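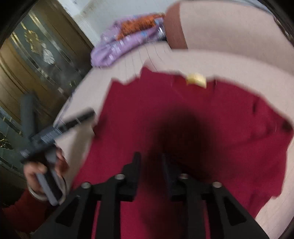
How to record a cloth task with a hand-held gripper

These are the house rules we use at Brastcombe for cloth work in ordinary homes. They assume you already have a gripper that has been checked and charged.

Before you start

1. Choose the surface and stay with it for the whole session. Soft seats and hard tabletops both work, but label them separately.
2. Lay the cloth down with some creases left in. A perfectly ironed square teaches very little.
3. Leave household things where they are. A snack packet near the cloth is fine, and so is a crumb on it. Take away anything sharp, hot or breakable.
4. Put bank letters, post and family photographs out of view. Ask everyone in the room for consent, including people who will only be seen from the lap down.

Making the grasp

Open the jaws wider than you think you need and come in low. Close slowly until the pads have pinched up a small peak of fabric, then stop squeezing.

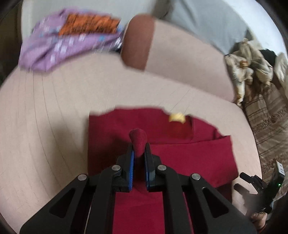 Hold that for a count of 4 before you lift or fold. If the pads slip, open fully and begin again as a new take — do not chase the cloth across the surface. Keep your other hand off the fabric throughout.

After each take

Write down the surface, the cloth colour and whether the fold was finished. Failed takes are kept and marked as failed. In June we went back through 632 takes and found 147 with no result written down, and every one had to be watched again.

Comments (3)

Iason Deligiannis: Does rule 3 cover pets? Ours sits on the cloth.

Brastcombe: Pets out of the room, please. We will add it.

Kosmas Karagiannis: We hold for two at Flukura and get more slips on thin cotton. Will try the longer hold.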